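윌츠카 칸막이 수납통 (핑크)

상품 안내
젓가락, 꼬치, 손톱줄처럼 가늘고 긴 물건을 세워서 보관하는 플라스틱 수납통입니다. 안쪽이 칸막이로 나뉘어 있어 길이와 용도가 다른 물건을 따로 꽂을 수 있습니다. 앞면에 작은 직사각형 통풍 구멍을 한 줄로 두었고, 뚜껑은 없습니다.

규격
폭 142mm
높이 130mm
재질 플라스틱
색상 핑크
원산지 및 제조원은 제품 바닥 라벨에 표기

사용 방법
처음 쓰기 전에 중성세제로 한 번 씻어 주세요. 젓가락은 집는 쪽이 위로 오게 꽂으면 꺼낼 때 손이 입에 닿는 부분에 가지 않습니다. 주방용과 욕실용을 함께 쓰지 말고 용도별로 하나씩 두는 것을 권합니다. 긴 물건은 수납통 높이보다 위로 많이 올라오므로, 선반 안에 넣을 때는 위쪽 여유를 먼저 재 보시기 바랍니다.

금속 젓가락은 나무 젓가락보다 무겁습니다. 한쪽 칸에만 몰아 넣으면 통이 기울 수 있으니 양쪽 칸에 나누어 담아 주세요. 침대나 소파처럼 푹신한 곳에 잠시 올려 두고 정리할 때도 마찬가지입니다. 회색 젓가락처럼 비스듬히 꽂은 것은 테두리 밖으로 벌어져 나오기 때문에 옆에 둘 물건과 간격이 필요합니다.

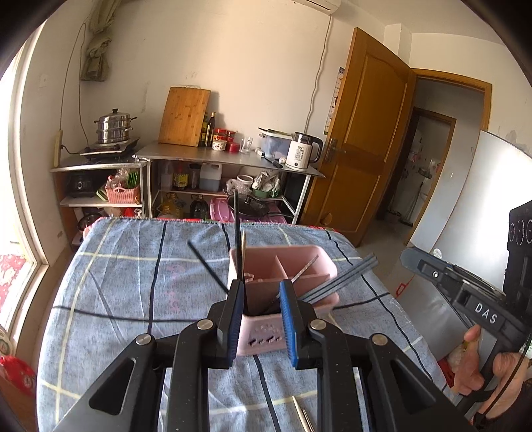 Maeve Hayes: 젓가락 꽂으려고 샀는데 칸이 나뉘어 있어서 꼬치랑 안 섞이는 건 좋아요. 다만 짧은 티스푼은 쑥 들어가서 꺼내기가 불편합니다. 칸막이가 빠지면 씻기 편할 텐데 그 점도 아쉽고요. 물 빠짐 받침은 따로 파나요?

판매자 답변: 받침은 달스고르 물받이 트레이를 별도로 판매하고 있습니다. 칸막이는 본체와 일체형이라 분리되지 않습니다. 칸 바닥은 병 닦는 솔로 닦으시면 됩니다. 짧은 티스푼은 높이가 낮은 덴딕스 수저통 쪽이 맞습니다.

세척과 관리
미지근한 물과 부드러운 스펀지로 닦습니다. 철 수세미는 표면에 흠집을 냅니다. 통풍 구멍에 낀 때는 칫솔로 문지르면 떨어집니다. 씻은 뒤에는 엎어서 말려 주세요. 식기세척기와 전자레인지에는 넣지 마시고, 인덕션이나 가스레인지 바로 옆에도 두지 마세요.

담을 수 있는 무게
전체 700g까지입니다. 칼이나 가위처럼 날이 있는 물건은 꽂지 마세요.

배송과 교환
앳브리지 창고에서 출고합니다. 교환은 수령 후 7일 안에 신청하실 수 있으며, 사용하거나 세척한 제품은 교환되지 않습니다. 성형 과정에서 생긴 작은 점이나 미세한 색 차이는 불량에 해당하지 않습니다.

상품 정보 수정일 07/05/2024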